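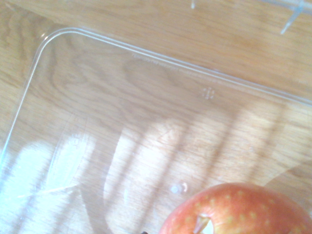

Sketent is a contract cleaning company serving offices, clinics, schools and apartment buildings in Jareck and Liem. We handle hard floors, interior glass, washrooms and shared kitchens, either on a fixed schedule or as single jobs between tenants. Break rooms take more time than most clients expect. A clear plastic tray on a wooden table, with the grain showing through the bottom, is an ordinary thing to find in one, and our crews are trained to lift such items, clean the surface underneath and put them back in the same spot.

The company started in Liem with 2 crews and one van. We now look after 60 sites, most of them under yearly contracts. The smallest is a dental office with one treatment room. The largest is the Gorko building in Jareck, where we clean 13 floors each evening after 6 p.m.

Each new site gets a walk-through before we quote. We record floor types, water points, storage space, alarm procedures and any finish that needs a special product. The record becomes the site sheet, and a copy stays in the supply closet. Changes to the work are written on the sheet and confirmed with the client by email.

Wood surfaces are cleaned with a damp microfiber cloth and a neutral cleaner, then dried by hand. Clear plastics are washed with mild soap only. Ammonia products are kept off both. Cloths are color-coded by room type and washed at our Liem depot.

Single jobs are accepted for spaces of 600 square feet and up. Smaller spaces can be added to an existing contract at the same address. Supplies are included in the price unless the client prefers to provide their own.

Last updated: August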